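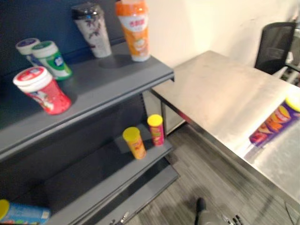
キャップの開け心地メモ(2月、続き)
読了時間:11分

朝9時すぎ、恒温室から試料を出す。昨日の夕方に入れたので、24時間にはちょっと足りない。本当は待つべきなんだけど、午後はトルク計をとなりの班に返す約束があるので、もう測り始めてしまった。表のほうには「調湿不足」と書いておいたので、あとで集計する人は気をつけてください(たぶん私です)。

先週からずっと蓋のことばかり考えていて、買い物に行ってもガム売り場で立ち止まってしまう。白いボトルに青紫っぽい濃い色の蓋、そのとなりに緑の蓋、みたいな並びを見ると、中身より先に「これはどこに親指をかけるんだろう」と思ってしまう。病気だと思う。

さて本題。ヒンジ付きの蓋を試作していて、開けはじめの引っかかりをどこまで強くするかで揉めている。強くすれば鞄の中で開かない。でも強すぎると、爪を短くしている人や指先が乾いている人は本当に開けられない。うちの母は蓋という蓋をエプロンの端でつまんで開けていて、あれを見て育ったので、私はどうしても「弱め」派になる。Benjamín Jaraは「強め」派。彼は以前、錠剤の容器が鞄の底で全部こぼれた経験があるらしく、その話をするときだけ声が大きくなる。気持ちはわかるよ、わかるけどさ!

いま手元にある型は、Sembiringに削ってもらった二つ。Aは爪(蓋側の引っかかりの出っ張り)の角が立っていて、Bは角を少し丸めてある。樹脂はどちらもLakalonの標準グレードで、着色なし。着色すると収縮が変わって話がややこしくなるので、色の件は全部あとまわし。企画の人には申し訳ないけど、白っぽい半透明のまま見てもらう。

午前の測定

まずA。最初の一回は、パチンというより「バキッ」に近い音がする。何度か開け閉めすると落ち着いて、そこからはきれいに揃う。この「最初の一回だけ硬い」がくせもので、お客さんが触るのはまさにその最初の一回なんだよね。平均を出すときに初回を捨てるかどうか、前のノートでは捨てていた。今回は捨てずに別の列にした。過去の数字と並べるときは、初回の列を見ないこと。

Bは初回から素直。ただ、開いた感じが薄い。開いたのか開いてないのか、指がよくわからないまま蓋が浮いてくる。数字で見るとAの落ち着いたあとの値とそんなに違わないのに、手で触ると別物に感じる。このへんが開け心地の面白いところで、最大値よりも、山を越えたあとの落ち方のほうが効いている気がする。グラフの右側の崖ですね。Aは崖、Bは坂。

Nelixのトルク計は便利だけど、記録の間隔が粗くて、その崖のところがカクカクになる。設定画面の奥に細かくする項目があった。説明書の後ろのほう、保守の章に書いてある。なぜそこに。細かくするとメモリがすぐいっぱいになるので、試料を替えるたびに吸い出すこと。私は一回忘れて、Bの途中の分が消えました。測り直し済み。

治具の話も書いておく。容器の胴をつかむ側のゴムが、だいぶつるつるになっている。強く締めれば回らないけど、締めると胴が楕円になって、口も一緒につぶれて、蓋の引っかかりが軽くなる。前に「今日はなんか全体に弱いな」と言っていた日は、たぶんこれ。とりあえず薄いシリコンシートを巻いてしのいだ。新しいゴムは発注票に書いた。硬さの指定を空欄にしてあるので、わかる人が埋めてください。

繰り返しのほう

開閉3000回の試験は、Aだけ昨夜から回しっぱなしにしてあった。朝来たら完走していて、ヒンジはちぎれていない。えらい! ただ、根元がうっすら白くなっている。曲げると白化するのはこの樹脂なら普通で、強度としては問題ないとSidauの担当の人は電話で言っていた。それでも見た目がちょっと、古いカードケースみたいなんだよなあ。気にする人は気にする。私は気にする。

顕微鏡で見ると、白くなっているのは折れ目の外側だけで、内側はまだ透明だった。ヒンジの薄いところをもう少し幅広にとれば、曲がりが分散して目立たなくなるかもしれない。ただ幅を広げると蓋がぐらつく。閉めるときに少し横にずれて、爪が片側だけ先に噛む。前に一度それで失敗しているので(去年の大きいほうのノートの、コーヒーの染みがあるページ)、いきなり型をいじらずに、切削で試してからにしたい。

爪のほうは、回したあとに測り直すと少し軽くなっていた。角が減ったのだと思うけど、拡大してもはっきりしない。影のつき方でどうとでも見えてしまう。レプリカをとって断面にするのが確実で、これは来月の自分に任せる。

鞄の試験

正式な方法ではないけど、いちばん説得力があるのは結局これ、と二人とも思っている。トートバッグに700グラムぶんの本と鍵束と容器を入れて、階段を上り下りする。中身は色付きの小粒ビーズ。こぼれたらすぐわかるし、掃除が大変なので真剣になれる。

Aは一度も開かず。Bは、鍵の輪が蓋のへりに引っかかったときに開いた。Benjamínが「ほら」と言う顔をした。ただ、そのあと同じ条件でやろうとしても、鍵がなかなかうまく引っかかってくれない。たまたまなのか、へりの出っ張りが大きすぎるのか。へりは指をかけるために出しているので、小さくすると今度は開けにくくなる。爪を強くする前に、へりの形を先にやったほうがいいんじゃないか、というのがお昼の時点での私の意見。彼は「両方やればいい」と言って、カレーを食べに行った。

ビーズは流しの下のほうまで転がっています。見つけたら、透明の引き出しに戻してください。青と黄色は分けなくていいです。

午後、触ってもらう会

事務の人たちに11人来てもらって、目をつぶって開けてもらった。名前は伏せて、利き手と、今日の手の感じ(乾いてる、クリームを塗ったばかり、など)だけ聞いた。これが意外に大事で、ハンドクリームを塗った直後の人はAもBも「すべる」としか言わない。次からは塗る前に来てもらうか、逆に全員に塗ってもらうか、どっちかに揃えたい。

出てきた言葉をそのまま写しておく。

・A「ちゃんと閉まってた感じがする」
・A「爪が折れそうでこわい」
・A「音が会議中だと無理」
・B「楽。でも安っぽいかも」
・B「もう開いてたの?」
・B「片手でいけた」

「会議中だと無理」は考えていなかった。音! たしかに静かな部屋でAを開けると、けっこう響く。引っかかりの強さと音の大きさは一緒に動くと思い込んでいたけど、蓋の天面が薄いせいで太鼓みたいに鳴っている可能性もある。天面の裏に粘土を少し貼って開けてみたら、手応えは同じまま音がこもった。おお。粘土はもちろん製品には使えないけど、リブを一本入れるだけで変わるかもしれない。これは今日いちばんうれしかった発見なので、大きい字で書いておきたいのに、ペンが細いのしかない。

それから、開ける前に容器を持ち替える人がとても多い。右手で取って左手に渡して、右の親指で開ける。試験機は最初から理想の向きでつかんでいるわけで、あの持ち替えの間に指がどこに着地するかは全然測れていない。親指がへりの真ん中に来る人ばかりでもなかった。端のほうから斜めにこじる人がいて、その開け方だとAは急に軽くなる。斜めの治具、作れるかな。角度を変えられる台が倉庫にあったはず。

次にやること

・Aの爪の角を、Bとの中間くらいに丸める。Sembiringに図面を送る前に、落とす量をBenjamínと決める
・へりの幅を狭くした切削品を作る。高さはそのまま
・天面のリブ、一本と十字で比べる
・Bも繰り返しに回す。今夜セットして帰る
・調湿不足の分は、ちゃんと待ってから測り直し
・Lakalonの残りが袋の底なので、Sidauに見積もりをお願いする

トルク計は16時に返却した。充電ケーブルだけまだこっちの机にあります。Bの繰り返しは試験機の右側の席で回していて、うるさいけど止めないでください。

お問い合わせ:容器試作室(内線または共有メールまで) | © 容器試作室 無断転載はご遠慮ください | ページの先頭へ戻る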